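Come knock on doors with us -- paid canvassers wanted in Skaltinden

Hi! I'm Soon-im Song, and I run the field side of the Yes on Safe Storage campaign here in Skaltinden. Our measure would require gun owners to lock up firearms in any home where a minor lives, and it goes to the voters in June. We turned in 3,362 signatures to get it there, and now comes the slower part, talking to people on their porches.

I'm hiring 12 canvassers for evening and weekend shifts. No experience needed, I'd never done it before last year either! You get a script, a partner and a walk list, and I'll come along on your first shift. Most of our doors are in the Zellitz neighborhood and out past Yoon Street, so bring decent shoes.
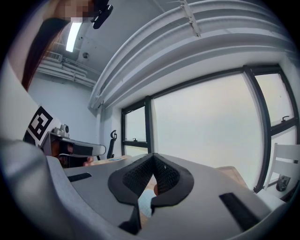

Kyung-tae Tak wrote back to my last posting that he owns two rifles, wasn't sure he'd be welcome, and wanted to know if he'd have to argue with his own neighbors. Yes, you're welcome, and no, we don't argue -- if someone's a firm no, we thank them and move on. Gun owners are some of the best people I could send out.

Pay is hourly, every two weeks, training included. You need to be 18 or older and okay with stairs and dogs. Korean or Spanish is a big plus.

To apply, send me a few lines about yourself and the evenings you're free, care of the campaign office, Bimness Building, Skaltinden. Applications close Jan 3, 2023.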